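Skirkham Watch and Clock Collectors' Circle
Minutes of the monthly meeting, 4/20/20

Present: Lucyna Wróbel (chair), Weidong Kong, Siham Bataineh, Lech Kaczmarczyk (minutes)
Apologies: Aleksandra Sadowski

1. Minutes of the February meeting
Accepted with one correction. Under item 4, the pocket watch shown by Weidong has a lever escapement and a jeweled center wheel. The minutes had it down as a cylinder escapement.

2. Matters arising
The Wysocka catalog has been returned to the lending shelf. Siham has written to the dealer in Nunavden about the missing crystal and has had no answer. She will write again and copy Lucyna.

3. Money
Balance stands at $269 after payment for the last batch of mainsprings. Dues for the year remain at $40. Two members have not paid and Lucyna will remind them by email.
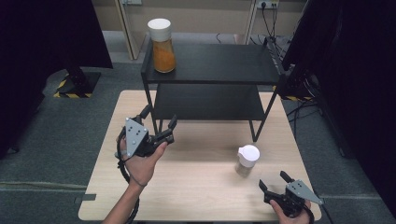
4. Group order for straps and tools
Weidong presented prices from Gostix for spring bar tools, case back wrenches and leather straps in 18 and 20 mm. Shipping is free on orders over $500. Requests received so far do not reach that amount. Siham asked if the straps could be ordered without buckles, as several members keep their original ones. Weidong will find out. It was agreed to hold the order open until the next meeting and to drop the wrenches if the total still falls short without them.

Lech asked that members send their lug widths in writing. Last time two straps came in the wrong size and the seller would not take them back.

5. Service intervals for older automatics
Carried over from February. Lucyna's view is that a watch worn daily should be cleaned and oiled on a schedule, whatever the timing machine says. Weidong leaves his alone until the rate drifts or the amplitude drops. He read out figures for one of his own, now running 9 seconds a day fast, dial up, with no service since he bought it. Lucyna said a good rate tells you little about the state of the oil. Siham asked about parts supply for movements no longer made, and there was a longer discussion on whether to buy donor movements now. No common position was reached. Both views will go in the newsletter, one page each. Copy to Lech.

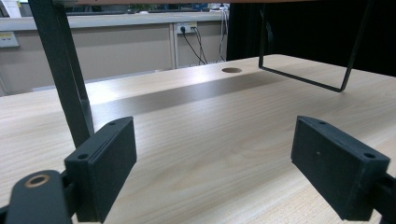

6. Notes for the beginners' handout
Aleksandra sent in a draft by email. It covers winding, setting the date, magnetism and storage. Members liked the section on not changing the date late in the evening. Lucyna wanted a short paragraph on screws, as beginners strip them more than anything else. It should tell people to look for them before trying to pry anything apart, since they are easy to miss when small and set along an edge, as are the two small screw holes in the top of each black gripper finger. It should also say to match the blade to the slot and to keep screws from different positions separate. Siham will add a line on finger cots. Aleksandra to be sent all comments and asked for a second draft.

7. Case polishing
Weidong proposed a talk on brushed and polished finishes, including when to leave a case as it is. Agreed. He will bring two steel cases that have been overpolished and one that has not been touched.

8. Any other business
Lech has a box of unsorted crowns and stems to give away. Members should write to him with the movement caliber if they are looking for something in particular.

Siham asked for the start time to be moved half an hour later. Agreed for the next meeting, to be reviewed after that.

Actions
Lucyna: dues reminders; one page on service intervals
Weidong: Gostix query on buckles; one page on service intervals; polishing talk
Siham: second letter to Nunavden; line for the handout
Lech: comments to Aleksandra; corrected February minutes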